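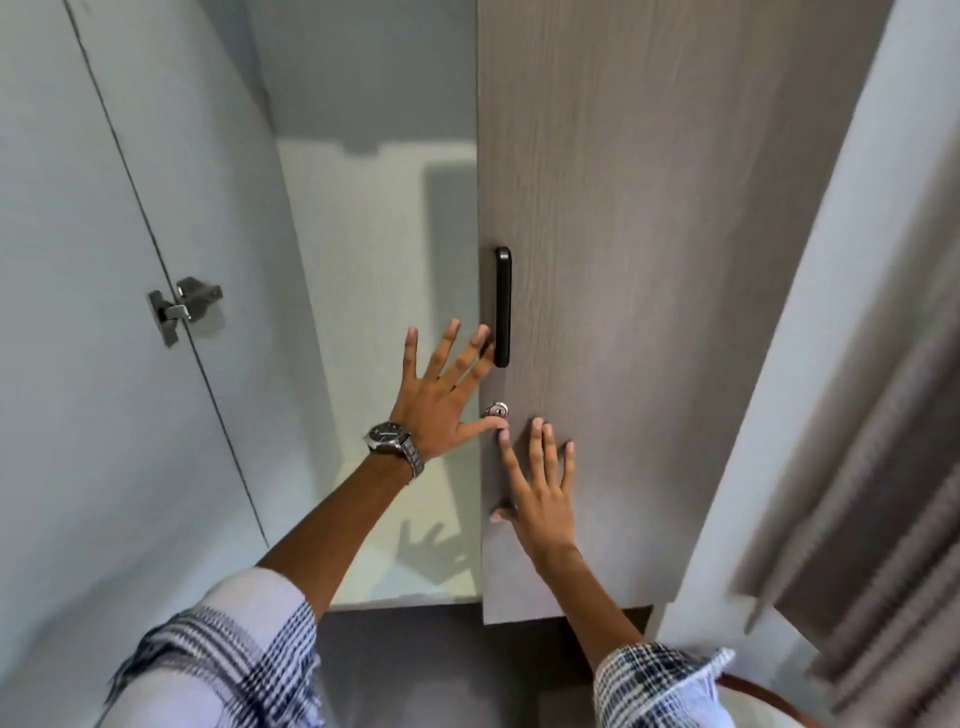

Wardrobe door with the lock below the handle.

Wardrobe door has dropped and the lock won't line up any more

Asked by Greer Imrie in Furniture and Storage

I have a tall wardrobe in the back bedroom, bought second hand when we moved to Canness. The right-hand door has started to sag. It still opens and shuts but the bottom corner rubs, and the lock bolt now hits the metal plate instead of going into the slot. If I lift the door by the handle while turning the key it will lock, but I don't want to do that every day as the key is old and it's the only one.

The hinges are the concealed sort with a round cup set into the door. I've tightened every screw I could see. One of the top ones just goes round and round. Do I need new hinges, or can the door be adjusted back up? I have a drill and a set of screwdrivers, not much else.

2 answers

Folke Lunde
You can almost certainly adjust it. The screw that keeps turning needs sorting first, or anything else you do will slip again.

Empty the wardrobe on that side and get someone to hold the door. Take out the loose screw and have a look at the hole. If it's only worn, dip a couple of matchsticks (heads off) or a cocktail stick in wood glue, push them in, snap them off flush and leave it overnight. Then put the same screw back by hand. Don't use the drill for this, it will strip the hole again. If the board has crumbled, you'll want a hinge repair plate, a flat piece of metal that screws over the damaged area.

Once the hinge is solid, look at the part fixed to the side of the cabinet. Most have two screws holding the plate, and the holes are slotted. Loosen those slightly on every hinge, lift the door until the bottom corner clears, and tighten them again. The long screw nearest the door moves it left and right. Half a turn at a time, and close the door between goes.

Leave the lock alone until the door hangs straight. Mine was 2 mm out and came right without touching it. If yours is still a bit off, move the strike plate or open up the slot with a small file.

Also check the wardrobe is standing level. Ours was on carpet at the front and floorboards at the back, and that pulled the door over.

Comment from Greer Imrie: Thank you. It was just the hole, I've done it with cocktail sticks and will try the adjusting tomorrow after 9 when my son is here to hold it.

Tuulikki Pelkonen
Candle wax on the bolt helps if it's stiff. Get a second key cut as well, the number is sometimes stamped on the front of the lock or on the key. I paid 20 for two at the place in Skarance but that was a while ago.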